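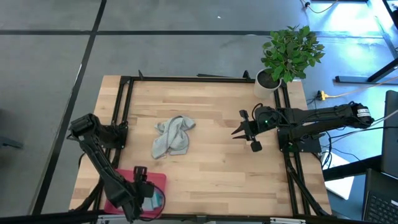 Page 2 of 28

Speaker notes – Handing over a supplier relationship without losing it
22 Jan 2019

Good morning, everybody, and thank you for having me back. I see a few faces from the July session, and I promise I have changed at least half of the jokes. (Wait for people to settle. Water.)

So, what I would like to talk about is the handover. You have an account manager who has looked after one supplier for years, and then that person moves to another desk, or retires, or has a baby, and somebody new has to pick up the phone. We plan the paperwork side of this very well. We are pretty poor at the rest of it, and I include myself in that, as you are going to hear.

Tell the Tiltden story now. When I took over the Tiltden account I was given a folder with 779 pages in it. Contracts, price lists, meeting minutes, the lot. I read every page over a couple of weekends, with a highlighter, and I was very proud of myself. Then I went to my first review meeting and found out that the plant had been let down on forecasts two years running, that they were still sore about it, and that my predecessor had promised them a call at the end of every month to make up for it. I had already missed two of those calls. The promise was nowhere in the folder.

(Pause here. Somebody usually laughs, let them.)

Next part, the joint meeting. At Pekero they now hold the first meeting with both managers in the room, the old one and the new one, and the old one does most of the talking. It feels slow, and you will be tempted to skip it when the calendar is full. Please don't! The supplier gets to hear the old manager say, out loud, "this is what I owe you and this is who will do it now." I have sat in on several of these and the mood is quite different from the usual email with everybody copied in.

Then the letter. Mthembu asks the person leaving to write one page, by hand if they like, about how the supplier prefers to be spoken to. Do they want bad news by phone? Do they mind a meeting being moved? Who goes quiet when they are unhappy? Mention that these letters need some care – they can be read by the supplier one day, so write nothing you would be embarrassed to have quoted. Legal will thank you.

If time is short, drop the section on shared inboxes and go straight to the exercise. Pairs, ten minutes, each person explains one account to the other with no documents open. Walk around and listen, but don't correct anyone.

Questions after that. Someone will ask about software, so say I am happy to talk about it over coffee. Sign-up sheet for the follow-up workshop is by the door.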